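Speaker notes – Door opening in simulation before the shop build
Latrice Szabo, Stevside shared workshop, November 2018

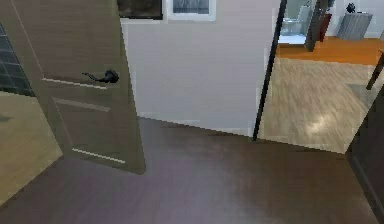 Slide 4. Simulated hallway, door partly open, lever handle.

Start with the handle. The lever has to be turned before the door is pulled, and the Moser controller treats these as two separate moves.

Mention the floors. Dark planks in the hall, pale wood past the black door frame. Wheel friction is set per surface – give the file name if asked.

Numbers: 200 runs per door, 5 doors. Base weight 69 kg with battery.

Berkisari gearbox: leave for questions. Pass the spare bracket round now.

Next slide: wiring.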